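About Rimo Stone

Reading time: 2 min

Rimo Stone supplies and fits natural stone for kitchens, bathrooms and small commercial interiors. The workshop is in Flundham and has two saw lines, one for slabs up to 29 mm thick and one for heavier stock. Periklis Raptis runs cutting; Noémi Magyar handles templates and site measurement.

Marble is sold by the slab, never by the sample. Veining and ground color vary within a single block, so customers mark out their pieces on the full slab before cutting — in person or from a scaled drawing. 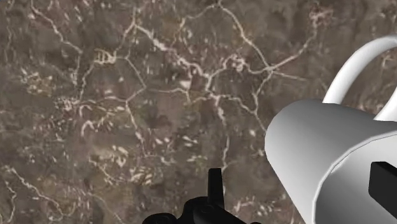 Finishing and sealing

Polished faces are worked through successive grits and checked under side light. Honed faces stop at 300 or 600 grit, as stated on the order. Sealer is applied at the workshop and again after fitting. Polished marble will etch on contact with lemon juice, vinegar and most bathroom cleaners; sealing slows staining but does not prevent etching.

Orders and offcuts

Lead time is confirmed in writing after the template visit. Offcuts are kept until the job is signed off, then sold from the rack by the yard gate.

Contact: Rimo Stone, Flundham | © Rimo Stone | Back to top

This site uses cookies to remember your settings. Accept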